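Projects > Student Reports > Spring
Search reports Go

Sorting Small Items on a Shared Table
Sayaka Katayama and Kidus Negash

Our project looked at how to lay out a shared table so that small things stay easy to find. We marked a work area with gray tape and kept everything inside it: a patterned box, a mesh strainer, a blue cube and other small pieces.
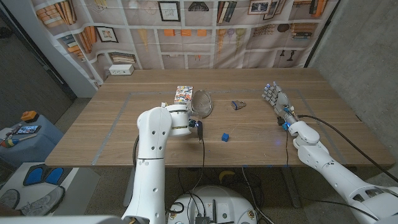
2. Trials
We ran 20 trials in March with 4 layouts. Small items near the front were found fastest. The strainer took up the most room and did better toward the back. We also noted the wood surfaces and metal fittings nearby.
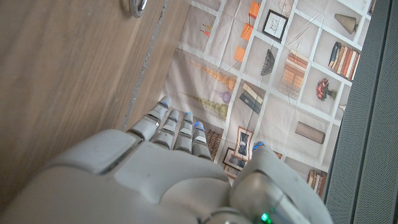
3. Next steps
Chiyo Wada suggested repeating the trials with a smaller taped area.

2 comments | 80 shares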